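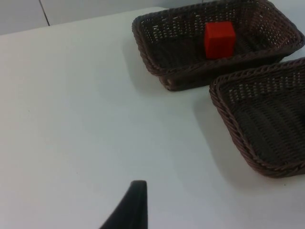 *Slide 1 - two woven baskets on a white tabletop*

Speaker notes, junior coaches' evening, Derese Football Club

Hello everyone, and thank you for coming out - I know a good many of you have come straight from work and haven't had your tea yet, so I'll try to keep to my 30 minutes. (Pause. Let the back row sit down.)

I've been asked to talk about what to do with the first few weeks of preseason, before you've really got a team. I love this part of the year, I really do. The kids have grown, half of them have forgotten which foot they kick with, and everybody's a centre forward.

**Don't settle positions early**

When I took over the under-13s at Nonside I had my whole side written down before the first session. I was very pleased with it! My left back was a lad who'd played there the year before, and it took me until November to notice he was the best passer in the squad and I'd parked him out by the fence. So please, move them around. Give every player a proper go in at least 2 positions before you write anything in pen.

(Ask: who here played somewhere as a junior that they never played again? Let a few people answer, it warms the room up.)

**Small games first**

I like four against four on a short pitch, with little goals and no keepers. Everyone gets plenty of the ball and there's nowhere to hide, and you'll learn more about who tracks back from that than from any amount of running laps. Dagný Egilsson at Prira runs hers in 180-second bursts with a good long drink in between, and I've pinched that from her shamelessly. She did tell me to say so.

(Skip the diagram if we're running behind, go straight to the wide game.)

**The wide game**

Mark out a channel 40 metres long down each side. Only one attacker and one defender allowed in it at a time. The thing to watch is the defender's hips - are they showing the winger down the line, or square on and flat-footed? Don't stop the game to fix it. Have a quiet word at the drink break, and favour one thing per player per night.

**The trial match**

We play Tollent before the season opens and I'd ask you all to treat it as practice. Swap the wingers at half-time, try your quiet midfielder as captain, and do let the parents know beforehand that the score isn't going on the website.

(Questions. Then tell them the cones go back in the blue shed.)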